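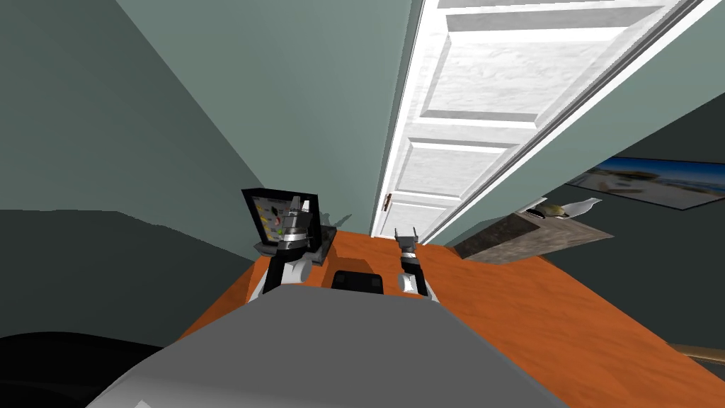 Looking After an Oiled Wood Table

My husband and I bought our kitchen table from a little shop called Kerr the September we moved in, and I have been fussing over it ever since. People ask me how I keep it nice with everybody eating, gluing and doing homework on it, so I've finally written down what I do.

Everyday wiping

A soft cloth wrung out in warm water with a drop of dish soap is plenty. Wipe with the grain, then go over it again with a dry towel. Please don't leave the damp cloth sitting there while you answer the phone (ask me how I know!).

White rings

Try the gentle things first. I rub in a dab of plain mayonnaise, leave it overnight and wipe it off in the morning - it sounds awful, but I've saved the table that way 4 times now. If the ring is still there, a bit of non-gel toothpaste on a fingertip, rubbed very lightly, will often shift it.

Sticky spots

Candle wax comes up best with an ice cube in a sandwich bag. Hold it on until the wax goes brittle and ease it off with an old store card. For label glue I use a little cooking oil and a lot of patience.

Oiling

Twice a year is enough for us. Pour a little oil on a rag, never straight on the wood, and work in small circles. Wait twenty minutes, then buff off everything that hasn't soaked in, or you'll have a tacky table for a week. Lay the rags out flat, outdoors, until they are stiff and dry before you throw them away. Balled up in a bin they can catch fire.

Leave the table alone overnight before you put a cloth back on it. We eat on our laps that evening and the kids think it's a holiday.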